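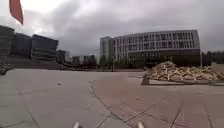
Judging the weather before you set out is mostly a matter of looking up for a minute and knowing which signs are worth anything. The forecast on your phone covers a wide area, and on a short walk the sky over your own street will often tell you more. Cloud is the place to start. Thick grey layers with a brighter, almost white patch on one side and a darker, heavier mass on the other are common over towns, and the useful question is which of the two is coming your way.

## 1. Find the wind

Face the wind so that you feel it evenly on both cheeks. Then look at the clouds and pick a fixed edge, such as a roofline or a chimney. Watch one lump of cloud against that edge for a full minute. Low cloud often moves in a slightly different direction from the wind at street level, and it is the cloud you should trust.

Flags, smoke and treetops are good for strength but poor for direction in built-up areas. Wind bends round tall buildings and can blow backwards in a side street.

## 2. Look at the side the weather comes from

Turn towards the direction the clouds are moving from. You want to know three things:

- Is it lighter or darker than the sky overhead?
- Is the base of the cloud sharp or ragged?
- Can you still make out distant hills or buildings?

A sharp, flat base usually stays dry for a while. A ragged base with grey streaks under it is rain already falling. If far-off buildings were clear when you got up and have since gone soft, allow for rain within the hour.

A pale strip low on the horizon is worth noting, but it only helps if it lies upwind. Downwind, it is fair weather going away from you.

## 3. Check the pressure

A cheap barometer is enough. Tap the glass, set the marker, and read it again after three hours. The direction of change matters more than the figure. A reading of 1,000 and rising is better news than a higher one that is dropping fast.

If you live on a hill, set the barometer to your nearest weather station's sea-level reading first. Mine was badly out for a year after I moved to Stostinbridge – I had never reset it.

## 4. Write it down

Keep a small notebook by the door. One line a day will do:

 07.40 wind SW, light. Grey, brighter to W. Glass steady.
 Guess: dry till noon.
 Result: drizzle from 10.

Put the guess in before you look at any forecast, and fill in the result the same evening. Hui-mei Au, who taught me this, had 424 entries when she lent me her notebook, and her early guesses were worse than mine.

After a month or two, go back through and mark the wrong ones. You will probably find that most of them share a wind direction. For me it is the north-east, when low cloud comes up the valley from Grelton and sits there all morning.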